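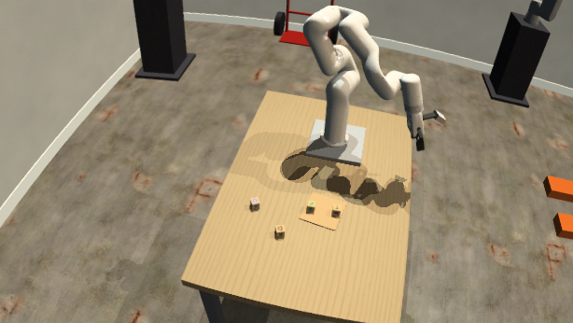
Urusden Pumping Station Renewal
Technical Progress Meeting, February
Minutes

Present: Luminița Coman (chair), Encarnación Montoya (civil works), Lionel Guillot (mechanical, Prakport), Inès Courtois (electrical and controls, Prakport)
Apologies: Keisha Kincaid (network operations)
Minutes taken by E. Montoya. Meeting opened at 10 a.m.

1. Minutes of the previous meeting

Accepted with one correction. Under wet well inspection, "east benching" should read "west benching." The east side was not inspected at that visit.

2. Matters arising

The as-built drawings for the inlet sewer have been received from the Mekness district office. The invert levels on the drawings do not agree with the levels surveyed last fall. E. Montoya has adopted the surveyed levels for design purposes and marked the drawings accordingly.

The access agreement for the lane behind the station has been signed. It does not cover crane standing. A separate consent is needed before the old pumps are lifted out, and the landowner has asked for a drawing showing outrigger positions.
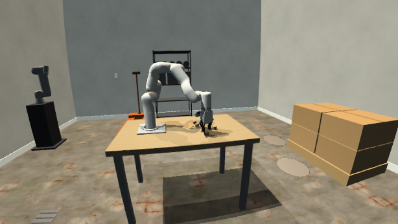 L. Guillot confirmed that the outrigger drawing can be issued once the crane supplier has been chosen. Two quotations are in hand. The cheaper one assumes road plates will be supplied by others, and he has asked for it to be repriced with the plates included.

3. Pumps and pipework

The duty and standby pumps have been ordered from Marchal. The quoted delivery period is 10 weeks from approval of drawings. Drawings were returned with comments on the discharge bend and the guide rail brackets. Marchal accepts the first comment and disputes the second - their position is that the bracket spacing shown is standard for a well of this depth. L. Chair asked for the calculation to be submitted in writing.

The existing check valves will be replaced along with the isolation valves. Reuse of the isolation valves was considered in the original scope, but one of them no longer closes fully and the other passes when closed.

Temporary pumping was discussed at length. The proposal is for diesel pumps set at the upstream manhole, discharging through a hose to the rising main connection. L. Coman noted that the hose route crosses the footpath and will need a ramp and lighting. Noise at night remains the main concern. Prakport to price electric units as an alternative, including the temporary supply.
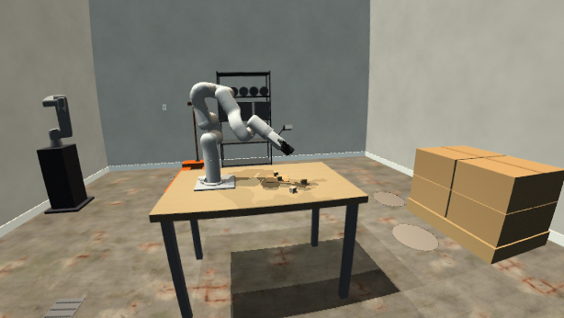

4. Electrical and controls

The new control panel will be wall mounted in the existing kiosk. I. Courtois has checked the door clearances and the panel fits, provided the old heater is removed. The cable entry will be from below through the existing duct, which needs to be rodded and resealed against gas.

Level control will be by ultrasonic sensor with float switches as backup. The operating levels were reviewed. Network operations had asked in writing for a lower start level to reduce septicity in the well. This raises the number of pump starts. I. Courtois calculated 6 starts per hour at average inflow with the lower level, within the limit given in the motor data sheet. The lower level was agreed.

Alarm signals were reviewed against the schedule. High level, pump fail and power fail will be sent at once. Door open will be logged locally and sent with the daily report. K. Kincaid to confirm that this suits the duty rota.

The generator socket stays in its present position. A request to move it to the front of the kiosk was withdrawn.

5. Civil works

The crack in the west benching was measured and recorded. Depth is 27 mm at the worst point, and there is no sign of reinforcement corrosion at the trial chase. Repair will be with a sulfate-resistant mortar after pressure washing. The well must be isolated for this, so the repair has been placed in the same period as the guide rail installation.

The cover slab will be recut for the larger access hatch. E. Montoya is waiting for the slab check. If the remaining strip between the hatch and the wall is too narrow, a steel trimmer will be added underneath. 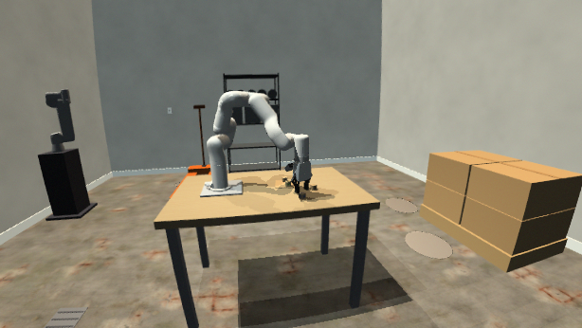

6. Program

The program was reissued before the meeting. Float on the pump delivery has been reduced to 5 days, all of it taken up by the drawing comments. L. Coman asked that the bracket question be settled before the next meeting, as no further float should be used on it.

7. Actions

Submit bracket spacing calculation - L. Guillot, from Marchal
Obtain repriced crane quotation with road plates - L. Guillot
Price electric temporary pumps - Prakport
Confirm alarm routing - K. Kincaid
Report on slab check - E. Montoya
Rod duct and report condition - I. Courtois

8. Any other business

I. Courtois asked for one set of kiosk keys to be held by Prakport during the works. Agreed, subject to signature in the key log.

Next meeting in the same room. Agenda items to L. Coman beforehand.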